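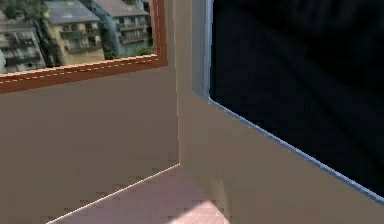 ## Stoneo opens its practice room to the rest of us

I've had a go at teaching a robot by remote control, and I'm still a bit giddy about it! As of July 1, 2023, anyone signed up with Stoneo in Flullthorpe can log in from home and show the robot a task in a simulated room (beige walls, pinkish floor, a wood-framed window looking out on blocks of flats and trees). You steer, it records the whole run, and the recording goes into the pile the robot learns from.

The pile stands at 2,545 runs so far, and Stoneo wants 3,000 before the software, which they call Grelo, gets its next round of training in September. My own share is tiny. I spent most of the first evening working out which way was forwards — the view swings as you steer, and one plain wall looks very much like the next. I got fond of the big dark pane with the pale blue-grey edging, just as something to get my bearings from.

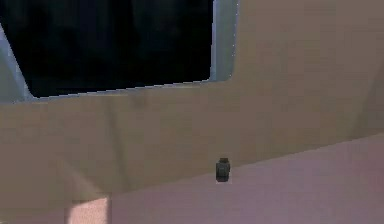

## What counts as a good run

Slow and steady, mostly. A run can last up to 48 seconds, and if you dither in the middle the dithering gets recorded too, so it's kinder to bin that one and start over (I binned plenty). Small things by the foot of the wall are what I find hardest, and I kept drifting in too close and losing sight of the floor. Bartoš, the hand controller they lend out, is lighter than I expected and has a squeeze trigger that took me ages to stop squeezing by accident.

There are about 500 places in this round, and you don't need to have driven anything like it before.

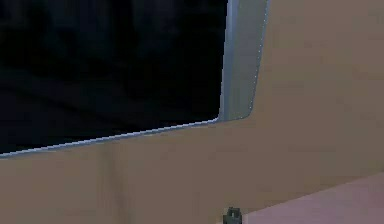 Radoslava Slanina told me she would take ten careful runs from a beginner over a hundred hurried ones, and that mistakes are fine so long as you mark them before you send the run in. She also said left-handed settings are coming with the next update, so I'll be first in the queue for those.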